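Hukotier hand-held gripper kit: pre-use inspection checklist with comments
Review unit on loan from Blomqvist, checked at the Stasusberg workshop, 2019-04-23

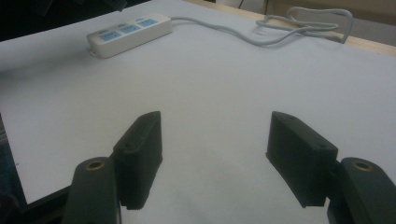 The checklist follows the order in the supplier's leaflet, with our own items added where the leaflet is thin. Results are Pass, Fail, Note or Not checked. A Note does not stop the kit being used but should be read before the next session.

Section A. Work area

A1. Surface flat, clear between the fingers and large enough for the task.
Pass. Pale covering, faint smudges only. Wipe down before the next session so that new marks from the pads can be told apart from old ones.

A2. Power strip out of the gripper's working reach.
Pass. The three-socket strip is at the far side, well beyond the fingers.

A3. Cables tidy, no loops where a sleeve or tool can catch them.
Note. The spare cable is in a loose coil, partly on the work surface and partly on the wooden table edge. Tie the coil and keep all of it on one side of the edge. The leaflet says nothing about cable routing and we have asked for a line to be added.

A4. Power strip tested and labelled.
Not checked. The strip belongs to the workshop and comes under the site electrical test, last done in January. Look up the result in the site register.

A5. Lighting even, no glare on the surface.
Pass.

Section B. Fingers and pads

B1. Both pads fitted, same type, facing each other.
Pass. Dark pads, matching pair.

B2. Pad faces free from cuts, lifting or embedded grit.
Pass. Checked by touch with the grip locked open. Do this with clean hands, as grease on the pads will spoil the slip check in Section D.

B3. Pad screws tight and not standing proud.
Pass. The driver supplied is short and awkward to hold. We used our own.

B4. Finger mounts free from cracks, especially near the threaded inserts.
Pass. The brass-coloured inserts sit level. Do not run a screw into them dry to "see if it fits"; the previous loan kit came to us with one insert turning in its hole.

B5. Fingers open and close evenly.
Pass after adjustment. The left finger lagged slightly at first. Loosening the link screw a quarter turn cured it. Recheck after 40 cycles.

Section C. Handle and trigger

C1. Handle has no sharp edges or splits.
Note. There is a moulding line on the inside of the grip. It is not sharp, but one user found it sore after a long spell. Blomqvist offer a sleeve as an extra. We think it should come in the box.

C2. Trigger returns fully when let go.
Pass.

C3. Open lock holds.
Fail on first try, pass on second. The lock has to be pushed until it clicks and it is easy to stop short. Users must be shown this before they put a hand near the pads.

C4. Finger guard in place behind the trigger.
Pass.

Section D. Function check

D1. Grip and release with the 174 g test block, 14 times, no drops.
Pass.

D2. Grip and release with the 600 g test block.
Note. Held, with slight slip when tilted. The block is allowed under the leaflet, but we would keep lighter loads for new users.

D3. Pinch check with the plastic rod.
Pass. Rod marked but not broken. Never use a pencil for this, as it can splinter.

D4. Data lead and logger show a steady reading through full travel.
Pass. The Nendavum logging software took two attempts to find the handle. Plug the handle in first, then start the program.

Section E. Papers and spares

E1. Leaflet present and matches the kit version.
Fail. The leaflet shows the older handle with the lock on the other side. Replacement requested.

E2. Spare pads, one pair.
Pass.

E3. Spare screws.
Fail. Bag empty on arrival.

Comments for the loan decision

The kit is fit for supervised use once the cable coil is tied and the correct leaflet is on the bench. The open lock is our main worry. We would like a coloured mark that shows when it is fully home, and have said so to Blomqvist.

The service plan covers pads, screws and link parts but not the handle. Collection and return are included. Prices were sent separately and are not discussed on this sheet.

Repeat Sections B and C at the start of each session. Repeat Section D after any change of pads or if the handle is dropped. Section A is to be done by whoever sets out the bench, even if the kit has not been moved.

Open items: A3, A4, C1, E1, E3.

Related items
Hukotier kit: unpacking and parts list
Fitting new finger pads
Nendavum logger: first set-up
Loan equipment return form
Bench cable routing, Stasusberg workshop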